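Brekke Pull 20 – swim training paddle / buoy set

Two hand paddles, one pull buoy, mesh bag. Made for lap swimmers who do the same pool three or four times a week and want something that doesn't fall apart. New version of the old Duller set, same mold for the buoy, new straps on the paddles.

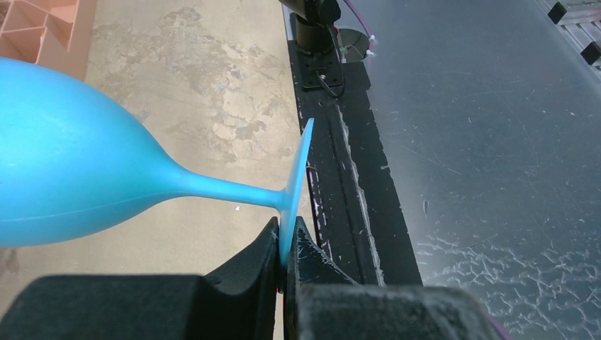
*2 min read*

**Paddles**

Flat-ish, slight curve at the wrist end. 14 drain holes per paddle so the catch feels smooth and you don't get that wobble on entry. Finger loop plus wrist strap. Most people take the wrist strap off after a few weeks and that's fine, the finger loop is enough if your stroke is clean. If the paddle slips off without the strap, your hand is going in at an angle. Good way to check yourself.

Sizes: S, M, L. Go by hand, not by height. Paddle should stick out past your fingertips by a thumb width, no more. In between sizes – take the smaller one. Shoulders will thank you.

Straps are silicone tubing. Cut to length with kitchen scissors, leave a little extra the first time. Spare tubing in the bag, enough for one full redo of both paddles.

**Pull buoy**

One-piece EVA foam, figure-eight shape, no glue line to split. Sits high between the thighs. Narrow side goes up for most swimmers but flip it if your legs ride too high. Also works as a kickboard in a pinch, hold it wide end out. Not a float for kids or non-swimmers, please don't use it that way.

Foam gives a bit over the first few swims, then stops. Small dents from being squashed in a bag come out over night. 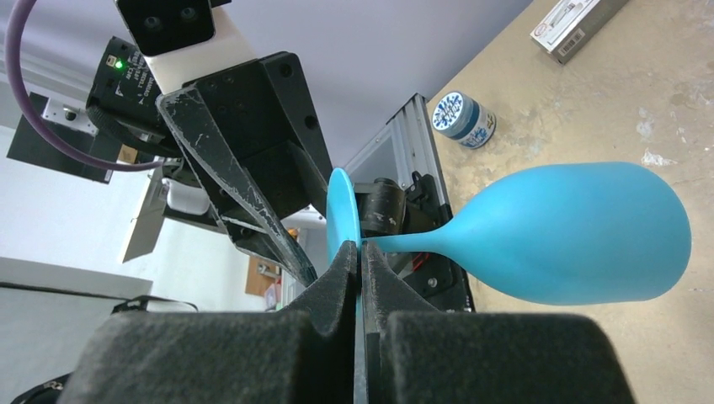 Color will fade some in outdoor pools, the blue more than the gray. Doesn't change how it floats. We tried a coating on the Duller buoy and it peeled, so this one is plain foam all the way thru.

**What's in the bag**

- 2 paddles, left and right (marked on the inside)
- Pull buoy
- Finger and wrist straps, fitted
- Spare tubing
- Drawstring mesh bag, over 20 inches long so fins go in too

**How to use it**

1. Warm up without any gear. At least 200 yards.
2. Buoy only for the first set. Keep your hips still, press the chest a little.
3. Add the paddles. Short repeats, easy pace, long rest.
4. Paddles off, swim the same thing bare handed and try to keep the feel.
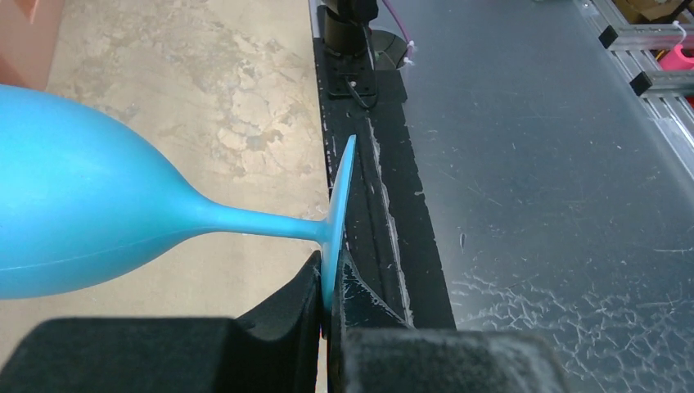
**Care**

Rinse in cold tap water after chlorine. Salt water too. Hang the bag up open. Don't leave any of it on a radiator or in a hot car – the paddles will warp and we can't fix that. No bleach, no dishwasher.

**Fit problems**

Finger loop too tight: pull the tubing thru from the back, don't stretch it from the front. Buoy slides down to the knees on turns: squeeze before the push off, or try it the other way up. Still sliding, look at the Clastis buoy, it's got a wider middle and suits slimmer legs better.

**Shipping and returns**

Ships from our Drastham store room. Orders in before 2 p.m. go out same day, later ones the next working day. Returns are ok if it hasn't been in the water. Straps already cut to size can't come back, so try the paddles on dry before you get the scissors out.

Size L paddles in gray are out untill April. Blue in all sizes.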